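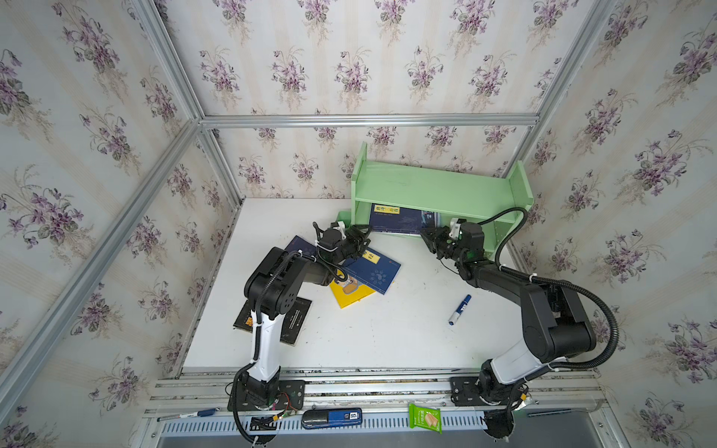
Vomside grippers on a two-arm setup: my take after 15 days

I bought a pair of these to replace my old Esdale ones, and mostly I'm happy! Books are my torture test (thin, slippery, always lying on top of each other), and the fingertips are slim enough to get in beside one on the green shelf without shoving everything else along. The Esdales never managed that.

Grip force is adjustable in 8 steps. I stay low for paperbacks and go up a couple for hardcovers. Markers are still a pain – they roll, and the pads are a bit too smooth for them.

My other gripe is the cabling. The hose is stiff and wants to loop way out past the elbow, so leave yourself room on that side. Setup in the Smadi controller took me 29 minutes for both arms, most of it spent hunting for the right menu.

Four stars from me.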